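1st January
Rotholm, two-arm cell, brick sorting setup

Came in to do the base clamps and the cable routing before the next round of sorting runs. Naledi left a note on the bench that the right arm had been landing short on its picks and that she had stopped the runs. She had re-homed both arms twice and got the same thing each time. The left arm was fine.

First check was the clamps. Power off, arms parked, then a wrench on every bolt on both bases. Left side all tight. On the right base the two rear bolts took a quarter turn each before they stopped. Pushed on the lower link by hand after that and could not feel the base move. I had felt it give a little before. Put a paint line across each bolt head and onto the clamp so we can see it next time without getting the wrench out.

The position counter for the right base read 1,312 at home before I touched anything. It read the same after tightening, so the encoder is not what moved. The base had shifted on the rail and the controller had no way to know. Measured from the end of the rail to the edge of the clamp with the steel rule and it was 2 mm off the number in Hefin's setup sheet. Loosened it again, slid it back against the stop block, tightened in a cross pattern. Checked with the rule, good. 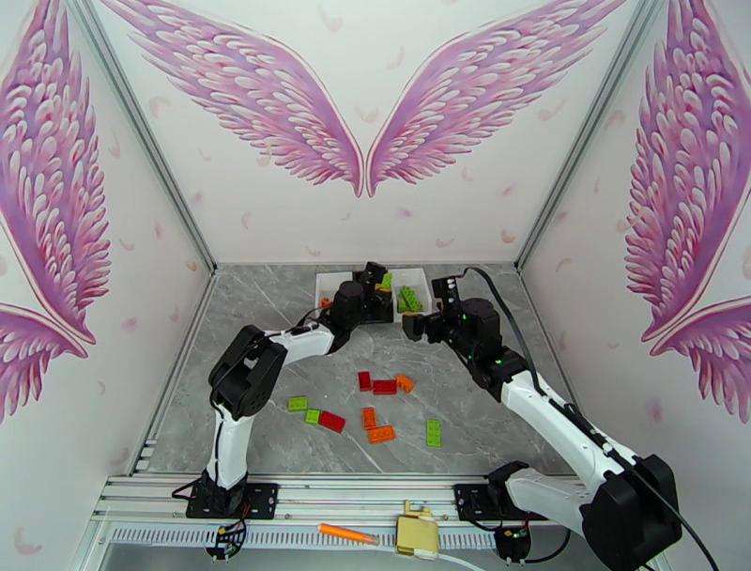 Cable on the right arm is the next job and I have only done half of it. It was pulling at the gripper connector when the arm reached toward the far wall, so I gave it more slack at the top and moved the tie at the shoulder. It now loops from the gripper over the top of the arm and goes down past the shoulder joint. With the jaws over by the trays there is still some slack left in it. The part I don't like is the run below the shoulder, where it could rub when the arm folds back. Needs a sleeve. We have none in the right size. Sharada says Pētersons has it in stock and she will add it to the October account, which is somehow still open.

Re-taught the tray points after the base was back where it should be. Four points per tray, both arms, slow speed. Left arm needed no change. Right arm needed a small correction on the height of the right tray and nothing in the other directions. The old points are saved under the previous name in case I got something wrong.

Other things while I had the cell down:

Wiped the floor with a dry cloth. No cleaner, it leaves streaks and the overhead camera picks them up.

Blew out the vent slits at the front of the rail platform. More dust than last time. Elīna thinks it comes from the saw in the Mastulgate room when both doors are open. Could be. Keep the door shut anyway.

Gripper pads: left pair worn on the inner edge but still holding. Right pair fine. I have not swapped the left ones. Ülle wants to see them first, she is keeping a record of how long they last.

Gripper jaw check, both sides, open and close 15 times with no brick and then 15 with a brick held flat. No misses on either arm. Tried the standing bricks as well and the right arm knocked one over on the way in. Same thing it did before the repair, so I think that is the approach angle and has nothing to do with the base.

Nuto updater asked to install again when I brought the controller back up. Said no. Hefin wants the current version kept until the sorting runs are finished.

Still to do:
Sleeve on the right cable when it arrives.
Look at the approach angle for bricks standing on end.
Ask Hefin if the setup sheet can have the rail measurement on the first page, it took me a while to find.
Check the paint lines on the right base after the next full run. If they have moved, the clamp itself is the problem and we should order a new one.

Left the cell powered, arms at home, speed limit still on. Naledi can take the limit off once she has watched one slow run through.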